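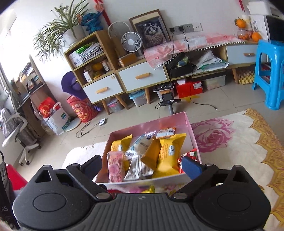

Visit to Cadier, Petdale office
2022-07-16

We went to see Cadier because two of our customers have asked for a quote that includes their hand-held gripper. Cadier sells it as a kit under the name Trivedmont. You get the gripper, a mount, a charging case and a year of the software. A person holds it, does ordinary jobs with it, and the recordings are used to train a robot arm fitted with the same fingers. I had read the data sheet but had never held one.

The Petdale office is upstairs from a tile showroom, and the entrance is on the parking lot side. Parking is free. Yoshinori Yokoyama met us and stayed with us until we left. He looks after the kits once they are sold, so most of his answers were about what breaks.

He started with the fingers. The pads are dark blue and sit at the ends of two black links, and the arms open out evenly to both sides. A box of wrapped snacks is a fair test for pads like these. The packets are slick and crinkled, they lean on each other, and the box has a front panel to get over. Yokoyama said customers usually begin with blocks and cups, get good numbers, and then have trouble the first time they try food packaging. He tells them to start with packaging.

I tried it for most of an hour. The trigger is stiffer than I expected and my forearm was tired before I stopped. My colleague has smaller hands and had to shift her grip to close the fingers all the way. Cadier has a shorter trigger planned for October, and existing customers can swap for the price of shipping. I asked for that in writing.

Pads are the main running cost. Cadier rates a pair at 1,000 grasps on cardboard and less on anything with a rough edge. Changing them takes a small hex key, which comes in the case. I changed one pair myself without instructions and put the left one on upside down the first time. There is no mark on the pad to show which way is up. Yokoyama wrote that down.

The software was less convincing. Uploading a session went fine, but the review page loads slowly, and you can't sort sessions by task, only by date. If several people share one kit, this will be a nuisance. There is a notes field, and Cadier's own staff type the task name into it by hand.

Calibration has 9 steps and is done at the start of each day. The printed sheet is clear. The version in the app has the steps in a different order, and we were told to follow the sheet.

We also asked about the other kit on our list, from Fujimoto. Yokoyama was polite about it and said it is lighter, and that we should try both on the same table with the same objects. We plan to.

Support is by email, with a phone line for the first 2 months. Spare pads ship from Petdale. Links and housings come from the factory and take longer, and he would not give a figure.

We have a kit on loan for 2 weeks. Still to check: battery life over a full shift, how the pads hold up on foil wrappers, and whether the case fits in a carry-on bag.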